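Nerkell: comparing grippers and controllers on desktop PC disassembly
Data card and README, version 2
Maintained by Marietjie Chauke
Last updated 2025-04-12

What it is

Nerkell is a set of recorded robot runs in which an arm works inside an opened desktop tower. We made it to answer a plain question that kept coming up in our group: if you change only the gripper, or only the controller, how much easier does it get to pull a memory module out of a crowded case? There are 281 episodes in this release. I have watched every one of them, some far too often, and I still enjoy it when a module comes out cleanly!

The runs compare two gripper set-ups, which we call Tosa and Movau, and two controllers. Tosa has narrow fingertips and a stiff grip. Movau has a softer pad and gives a little when it touches something. The controllers are a plain position controller and Duangkaew, our own force-aware one, which slows down and feels its way once contact starts.

The workspace

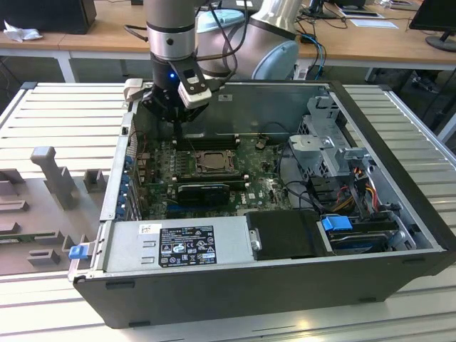 Choosing what to take apart took longer than I'd like to admit. We wanted a job that is dull for a person and fiddly for a machine, and old office desktops are perfect for it. The tower lies on its side so that the arm can come straight down from above, and memory slots sit close to the graphics card and the CPU socket, with loose cables across the board ready to snag a finger. The grey 3D-printed plate to the left of the case is part of the set-up too. Its raised pegs and blocks are where parts get set down and lined up, and its position relative to the case is in the calibration file for each session.

Tasks

reach: move from the home pose to a point above the named part
touch: make first contact with the part and hold still
unseat: free the part from its slot
place: carry the part to the fixture plate and let go

An episode may hold one task or a chain of them. The "task" field lists them in order, so please don't assume every file ends with a placed part. Failed runs are kept and labelled. They're the most useful thing in the set if you work on recovery, and there are some lovely near misses in there.

What's in each episode

Colour video from the fixed camera
Joint positions and velocities
Gripper opening and commanded force
Wrist force and torque
Gripper name, controller name and task list
Outcome label, with a free-text note by the person running the arm
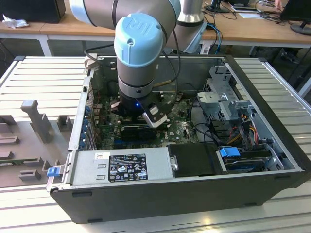 The notes are short and uneven, and I've left them as written apart from fixing spelling. If a note and an outcome label disagree, trust the note and let me know. The labels were added later, in one long sitting, and I was tired by the end.

Training episodes are capped at 2000 time steps. Longer runs have been trimmed at the start, where the arm is only travelling, and never during contact. We held back 14 episodes as a test split, chosen so that both grippers and both controllers appear.

What we've found so far

Tosa is better at reaching into tight gaps, and I'd still pick it for anything between two slots. Movau is kinder when the approach is slightly off, which is most of the time. The real surprise was the controller. With Duangkaew running, the difference between the grippers shrinks so much that I've stopped swapping them for everyday work. With plain position control, Tosa tends to press on the slot edge and stay there, and you can see the force trace climb.

Please treat all of this as one lab's experience with one kind of job.

Known problems

The force readings from the January sessions drift. Use the "force_zeroed" field, which has the offset taken out.
The fixed camera loses sight of the fingertips when the wrist turns far over. Joint data is fine during these stretches.
People sometimes come into view at the back of the workspace. No names or faces are labelled.
Cable positions differ between sessions and were not recorded.

Getting started

Unpack the archive, then read sessions.csv first. It tells you which calibration file goes with which episode. The loader script prints a warning if the two don't match, and you should take it seriously, as the fixture plate does get moved between sessions.

If you try a third gripper on the same tasks, please send me your results, good or bad. I'd love to add them to the comparison table in the next version.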